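Subject: Re: [drurau-users] white tabletops going yellow / dull – what are people cleaning with?

Sorry for the slow answer, typing this between two other things so excuse the spelling.

Short version – stop using the spray. Long version further down, plus answers to the other questions that were in the digest. 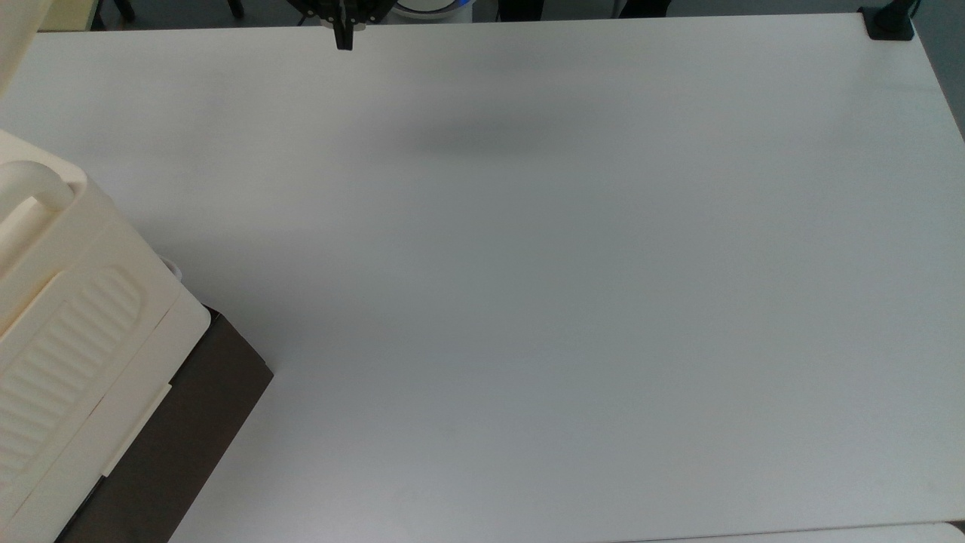
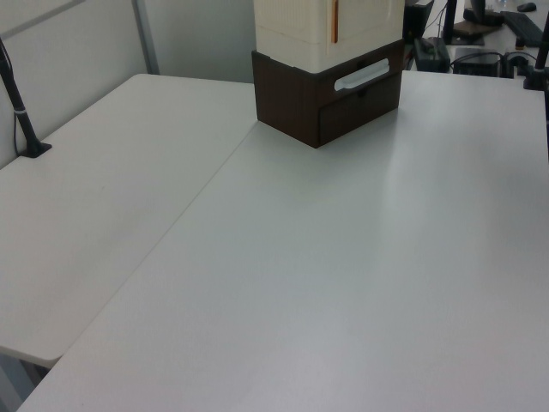

1. The cleaning question

> On the list last month someone wrote:
> We put in white Drurau tops in June, matte finish, and they already look
> tired. Not stained exactly. More of a haze, and when the light comes
> in low you can see every wipe mark. We clean every evening with the
> Brastavell surface spray and paper towels, same as we did on the
> old gray tops. Two questions. Is this a defect and should I be
> going back to the dealer? And is there anything that takes the haze
> off without making it shiny? I have read about melamine sponges but
> I am scared of them.

Be scared of them, yes. A melamine sponge is very fine sandpaper. It will take the haze off and then you have a polished patch the size of your hand in the middle of a matte top and it does not come back. I have one. It's near the wall and I keep a tray on it.

Not a defect, I'd bet money. What you have is build-up. The spray leaves a film, any spray with "shine" or "protect" on the label does, and paper towel just moves it around. On the old gray you couldn't see it. On white with low light you see all of it.

What I do now:

Warm water, a small squirt of plain dish soap, microfiber cloth wrung out hard. Wipe the whole top in one direction. Then a second cloth with only water, same direction. Then dry it. The drying is the part everybody skips and it is most of the result. If you let it air dry you get the mineral marks and you're back where you started, esp. with hard water like ours.

First time round you need to do it more than once to get the old film off. Took me 2 evenings. If it still feels draggy under your palm after that, go over with isopropyl on a cloth, small area, wipe off right away. Test a corner first, underneath if you can reach.

No to: bleach, oven cleaner, anything gritty, vinegar left sitting, magic anything.

Smudges. Ours has a few faint ones at any given time and I have made my peace with it. White shows hands. If you want a surface that doesn't show hands get a speckled one.

2. Where two tops meet

Somebody in the same thread asked about the join in an L layout, I lost the message. Dirt in the gap, crumbs, whatever. Options as I see it:

Leave it open and vacuum it with the crevice tool. Fine if you can pull one table away easily. We do this maybe every 10 days, in theory.

Clear silicone bead. Looks good for a month, then it goes gray and you can't move the tables anymore. Wouldn't.

Overlap one top slightly on the other, if the legs adjust. Gives you a small step but stuff doesn't fall through. The step annoys some people when they slide things accross. Didn't bother me after the first week.

The Cordier joining strip – I bought one, it's bright white and the tops are not bright white, so it stands out like a sore thumb. Sent back. If someone knows of a warmer one please post.

3. Heat marks

> Same person, later in the message:
> Also my partner put a mug straight from the microwave on it and
> there is now a ring. It is cloudy, not brown. Is that forever?

Cloudy is usually moisture trapped in or under the top layer and sometimes it goes by itself. Give it a couple weeks, don't scrub. Hair dryer on low, keep it moving, has worked for me once and done nothing once. Brown is forever.

Coasters!! I know.

4. The price thing

There was a question about what replacement tops cost versus getting them refinished. I was quoted 351 for one large top delivered, no legs, from the place in Dinley. That was a while ago so check. Refinishing, I called one shop and they didn't want to touch that material at all, said the coating wouldn't hold. So in practice it's clean it properly or replace it. I wouldn't replace over haze.

If you do order, ask them to send an offcut first. The white in the catalog and the white that shows up are not the same white. And look at it in your own room, in the morning and again with the lamps on. Ours goes kind of blueish gray away from the light and nearly warm in the middle of the day, same table.

5. Drawer units on top

Last thing. Anyone keeping drawer units or anything heavy on the tabletop, put felt under the feet, and lift it when you clean, don't drag. Rubber feet are worse than you'd think, some of them leave a yellow stain on white that nothing will take out, I think it's something in the rubber. Felt picks up grit though so change the pads when they look dirty. Cheap ones are fine.

And move the thing now and then. The part underneath stays the original color and the rest doesn't, after a year or two you get an outline.

OK thats everything I had. Would like to hear from anyone with the satin finish, whether it's any easier. I'm tempted for the next room but the sample I have picks up fingerprints worse than the matte, not sure if that's just the sample. Also if anybody has tried the Brastavell concentrate diluted way down instead of the ready mix, did it still leave a film? The label says no residue but so does the spray.

Will look at the list again tonight.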